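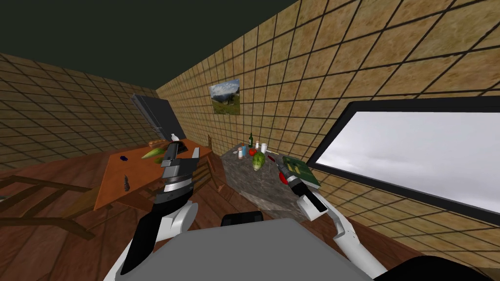 Do we need a written stop rule for tasks we only run in simulation?

Posted by Eimear Ó Flaithearta, November 10, 2023

We're a small group at Gulham and we run a two-armed robot round a simulated kitchen: table, stone counter, bread, tomato, lettuce, the usual shopping. Some of it may move to the real bench at Skiddale in December. I've been asked to write the good practice sheet, apparently because I once complained that there wasn't one.

My draft says a run is stopped and marked as failed if either arm touches anything it wasn't told to touch. A colleague says this is daft, as you can't hurt a simulated wine bottle, and that I'm throwing away perfectly good runs. Out of 2,000 runs my rule bins 820. He has mentioned this figure to me more than once.

Is there an accepted way of doing this, or does everyone make it up?

Enda Tierney

Everyone makes it up, then calls it a protocol.

Your colleague is right about the bottle and wrong about the rule. If a knock costs nothing in the sim, you'll end up with a robot that knocks things, and it will bring the habit with it to Skiddale, where somebody has to mop. But I wouldn't stop at every touch either. What we settled on at Vullidach, after a long and bad-tempered afternoon:

Brushing an object that stays put: log it, carry on.
Object moved but still upright: log it, finish the run, mark it "untidy". Untidy runs don't go into the headline figure.
Object knocked over or off the surface, or arm into the furniture, the wall or the other arm: stop, fail, keep the recording.

Write down how far an object has to shift before it counts as moved. We left that out of the first version and got as many answers as we had people. Ours is 45 mm, chosen because it was the width of the sticky tape on the desk. I don't defend it, but everybody uses the same one.

Also, don't delete the failed ones. Your 820 are the most useful thing you've got. Go through them and see whether it's always the same corner of the counter.

One more for the sheet: say which arm does what before the run starts. With one over the table and the other over the counter it seems obvious, right up to the point where both go for the bread.

deligiannis_fan

just turn collisions off, worked for us

Enda Tierney

Please don't turn collisions off.

gantry1432

Put a version number and a date on the sheet. Ours has neither and there are three of them pinned up, all different. I follow the one nearest the kettle.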